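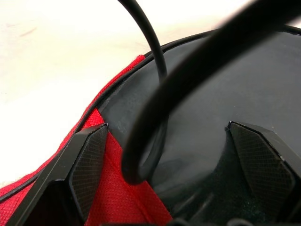
Nornard Soft Case, Red/Black

Product code: 758
Range: Nornard travel and storage
Supplied by: Prumwood
Availability: In stock, ships from our warehouse the next business day

Overview

The Nornard Soft Case is a fabric-covered storage case for small accessories such as cables, adaptors, chargers, earphones and hand tools. The outer is red woven textile with a matte black panel, finished at the rim with black piping. It is intended for desk drawers, backpacks and carry-on luggage.

The case is sold empty. Cables and other accessories are sold separately.

Construction

Outer fabric: Finely woven red textile with a mesh-like face and a slightly fuzzy hand. The fabric is cut in sections and joined with a flat seam, which shows as a darker line across the red.

Panel: Black, matte finish, gently curved. The curve is part of the moulded shape and does not indicate crushing in transit.

Edge: Narrow rounded black piping, stitched to the rim. The piping covers the raw edge of the textile and takes most of the wear when the case is slid in and out of a bag.

Closure: Two-way zipper with fabric pulls.

Interior: Unlined base with one elastic pocket.

Dimensions and weight

Length: 210 mm
Width: 129 mm
Depth, closed: 62 mm
Weight, empty: 140 g

Measurements are taken across the outside of the piping. Allow a few millimetres less for the usable interior. Variation between production batches can be up to 2 mm in any direction.

Colour

The red is a saturated shade and is the same for all sizes in the Nornard range. Fabric is dyed in batches, so cases ordered at different times may not match exactly. If you need a matched set, order the full quantity at once and note this in the comments field at checkout. A grey/black version is listed separately under the Pagano name. It uses the same mould and zipper but a smoother outer fabric.

Storing cables

Coil cables in open loops with a diameter no smaller than the manufacturer recommends. Thick cables should go in first, against the panel, with thinner ones on top. Do not fold a cable at the plug end or close the zipper over a loop. If the case does not close without pressure, remove an item.

A single heavy cable and a small power adaptor will normally fit together. Laptop power supplies with a full-size brick will not fit. See the Mutard Deep Case for these.

Care

The matte black surface shows dust and lint more readily than the red textile. Wipe it with a barely damp microfibre cloth and let it air dry. A lint roller may be used on both surfaces. Use light pressure along the seam.

Small loose fibres along the edge of the textile are normal for this weave. Trim them with scissors. Do not pull them.

For marks on the red fabric, use cool water and a small amount of mild soap, working from the outside of the mark toward the centre. Test on the underside first. Do not machine wash, tumble dry, iron or bleach. Do not use alcohol or solvent cleaners on the black panel, as they can leave glossy patches.

Keep a damp case off white or unsealed surfaces until it has dried completely. As with most strongly dyed textiles, some colour transfer is possible when the fabric is wet.

Limitations

The case is not waterproof. The textile will resist a few drops but the seams and zipper are not sealed. It is not rated for drop protection and should not be used as the only packaging for glass, lenses or hard drives in checked baggage.

Warranty

Prumwood covers the zipper, stitching and piping against manufacturing faults for 2 years from the date of purchase. Surface wear, fading, lint and pilling are not covered. Keep your receipt or order confirmation. Claims are made through the returns form, with the product code and a short note of the fault.

Returns

Unused cases may be returned in their original packaging within 30 days. Return freight is at the customer's cost unless the item is faulty.

Related products

Mutard Deep Case, black
Pagano Soft Case, grey/black
Nornard Cable Ties, pack of 10
Nornard Replacement Zipper Pulls, pair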